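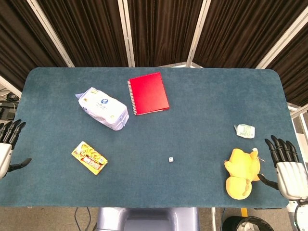
Kids' Corner: How Does It Work?

Can a robot pick up a crumpled banknote?

Hi again! I'm Marlies Hauser, and this time I've been reading up on (and playing with, lucky me) the Havitz Starter Kit. It's a kit for teaching a robot with two hands how to pick things up. It's made by a company called Gasser, and schools and science clubs can rent it for 3 weeks at a time.

Let's start with the hands. Have a look at your own. You've got four fingers and a thumb on each one, and so does the Havitz robot. Its fingers are black with joints in them so they can bend, and the palms are white. It rests them on either side of the table, a bit like you do when you're waiting for lunch!

Now for the things on the table. There's a red notebook, a packet of wipes, a box of snacks, a banknote, a soft yellow toy and one tiny white die. You could grab any of those without thinking. For a robot, every single one is a different puzzle.

Take the notebook. It's flat, so there isn't much to hold on to. Try picking up one of your own school books using only one finger and your thumb, and notice what you do. I slide mine to the edge of the table first. A robot has to learn that trick.

The plush toy is squishy. If you squeeze it, it changes shape, and the robot has to work out how hard is hard enough. The banknote is all scrunched up, and no two scrunches are ever the same. And the die! It's so small that a big robot finger can easily knock it away before the thumb gets there. Mine rolled under the heater. Twice.

So how does the robot learn? You show it. The kit comes with a pair of gloves, and when you move your fingers, the robot copies you and remembers what you did. One go isn't enough, though. The booklet says to do each object around 400 times, which sounds like a lot until you think how many times a baby drops a spoon.

What did I like? The gloves come in kid sizes, and the big stop button is easy to reach. The teal table top is my favourite colour, too.

What didn't I like? Setting it up took me a whole afternoon, and the booklet uses some very long words. You'll need a grown-up for the plugging-in part. My neighbour Charoen Thaweesak helped me, and even he had to read page two again.

Something to try at home: put on a pair of thick winter mitts and pick up a coin from a smooth table. Then try it with your eyes shut. Write and tell me which was harder, and what colour your mitts were.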